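Old floorboards get a second life as Dralbridge opens its timber library in April

Free community collection will lend, swap and give away salvaged hardwood to home makers, schools and renovators

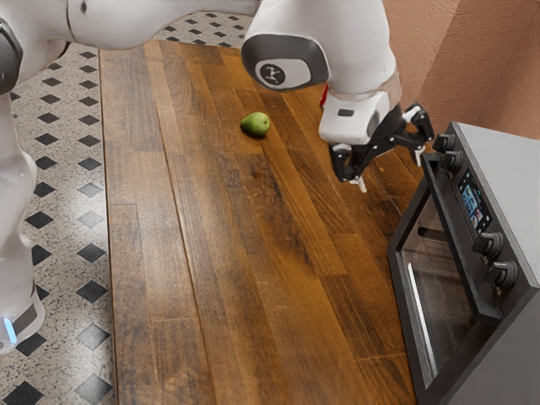 Narrow planks in warm brown, amber and dark walnut tones make up a long wooden countertop.

DRALBRIDGE: If you have ever pulled up a floor and wondered what on earth to do with the boards, the Dralbridge Timber Library would love to hear from you.

The library opens its doors in April in the former Plondier furniture showroom on Yeoh Street, with 3000 lengths of salvaged timber already cleaned, measured and racked by colour. Anyone who lives, works or studies in the district can join for free, take home up to 10 metres of board a month and bring back whatever they don't use.

The collection began with a single garage. Library founder and joiner Halima Nwankwo had been storing boards from demolition jobs for years, mostly short lengths that builders were happy to see the back of, and had started handing them out to neighbours who wanted a shelf or a chopping board. Last winter she put up a notice at the hardware shop asking whether anyone else might like some. By the end of the month, 249 people had put their names down.

"I thought I'd get a dozen replies and maybe clear enough room to park the car," Ms Nwankwo said. "Then people started turning up with timber of their own. One couple brought the whole floor of their back verandah, tied up in bundles with the nails already out. The car is still on the street, and I couldn't be happier about it."

Most of what comes through the door is flooring, along with door frames, bed slats, old shop shelving and a surprising amount of church pew. Very little of it matches, and for Ms Nwankwo that is the best bit. Boards that look grey and tired on the outside can come up honey-coloured, red or nearly black after a light sand, and setting different shades side by side gives a benchtop or table a lot of life.

"People apologise for bringing in odds and ends, and I'm standing there rubbing my hands together," she said. "Give me six short bits in six different browns and I'll be busy all weekend. You lay them out dry on the floor, shuffle them about, go and have a cup of tea, then come back and shuffle them again. My record is four cups of tea for one coffee table."

The fit-out was done on a shoestring. Hurkuvitz Joinery, two doors down, donated the racking and a thicknesser that had been sitting idle since the firm moved to a bigger machine, and its apprentices spent their Friday afternoons showing members how to check a board for hidden nails. The old Plondier showroom kept its big front windows, so the sorting tables get daylight until late in the afternoon (very handy when you're trying to tell one brown from another).

Members can also book bench time. There are hand planes, clamps, squares and sanders for use on site, and a smaller set of tools that can be borrowed for a week. The powered saws and the thicknesser are used with a trained supervisor, and every new member does a one-hour induction before starting on them.

Beginner sessions run every Tuesday at 6.30 pm from opening week. The first round covers edge-gluing, the simple method of joining narrow boards side by side to make a wide panel. Later sessions will move on to oil and wax finishes, fixing wobbly chairs, and sharpening, which was the most requested topic by a country mile when members were surveyed. Classes cost $12 to cover glue, sandpaper and biscuits, and are free for anyone under 18 who comes along with an adult.

Local schools are getting in early. The library has set aside more than 1000 offcuts for classroom use, each sanded smooth on all faces and boxed by thickness. Teachers can collect a box at no charge, and there's no need to return it. Nest boxes, marble runs and a full-sized canoe paddle rack are all on the drawing board for this term.

Timber donations are welcome year round. The library takes solid wood at least 30 centimetres long, with or without nails, and is especially keen on narrow strip flooring and anything dark. It can't accept treated pine, particleboard, painted timber of unknown age, or boards with signs of live borer. If you're not sure what you've got, bring one piece in and ask before you load the trailer.

"Half the fun is guessing," Ms Nwankwo said. "We plane off a corner and everyone crowds in to have a sniff and a look. We get it wrong fairly often, and the board doesn't mind."

Opening day starts at 9 am with a sausage sizzle and a swap table, where visitors can bring one board and leave with another. Ms Nwankwo will glue up a benchtop over the course of the day using a board chosen by each of the first 20 visitors, and the finished top will go into the library's own kitchen. Tours of the racks leave on the hour until 3 pm.

Regular hours from opening week will be Tuesday to Saturday, 10 am to 4 pm, with late opening until 8.30 pm on class nights. The building is step-free from the street, and two of the benches adjust in height. Parking is at the rear, off the laneway, with a loading bay for trailers.

Membership forms are available at the front counter and at the Hurkuvitz Joinery office. Places in the first round of beginner sessions can be booked in person.

Media enquiries: Halima Nwankwo, Dralbridge Timber Library, Yeoh Street, Dralbridge. Interviews and workshop visits can be arranged before opening day.

ENDS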